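Girunau word list, compiled for the Indatthorpe reading scheme. Maintained by Po-yen Tse. Last changed in March.

## What is in it

The list has 2,628 English words that children meet in their first years of school. Each row gives the word, its number of syllables, a reading band and a short sentence using it.

| File | Contents |
|---|---|
| `words.csv` | the full list |
| `bands.csv` | names of the 3 reading bands |
| `nouns.csv` | 1,631 words tagged as nouns |
| `sentences.txt` | sentences only, one per line |

A word can be a noun and something else (`paint`, `step`), so don't add the tag counts together. Of the full list, 1,926 words were carried over from the older Bratidano list. The rest were typed in from the Harries readers.

## Bands

Band 1 is short words with regular spelling. Band 2 adds silent letters and most two-syllable words. Band 3 is everything else.

Colour words are all in Band 1 except `orange`, `purple` and `yellow`, which are in Band 2. Shape words follow the same rule, so `cube` is in Band 2 for its final e.

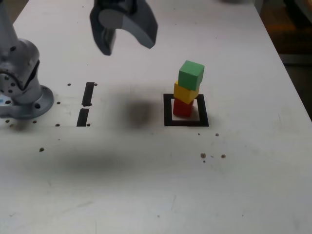

Red, yellow and green cubes, stacked.

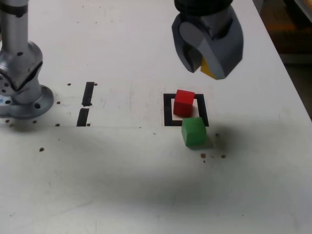 ## Format

- UTF-8, comma separated, Unix line endings
- Headwords in lower case, apart from names of months and days
- British spelling only — `grey`, `colour`, `tyre`
- Plurals are left out unless irregular (`mice`, `feet`)

Leave the `syllables` column blank if you are unsure. The check script skips blanks but stops on a zero.

## Known problems

- `bow`, `row` and `tear` have one row each, with the sentence for one meaning only.
- `every` is down as two syllables. Some teachers count three.
- A few Bratidano sentences still have double spaces after the full stop.

## Changes

Send corrections as a patch against `words.csv`. The other files are built from it, and edits made to them by hand will be lost at the next build.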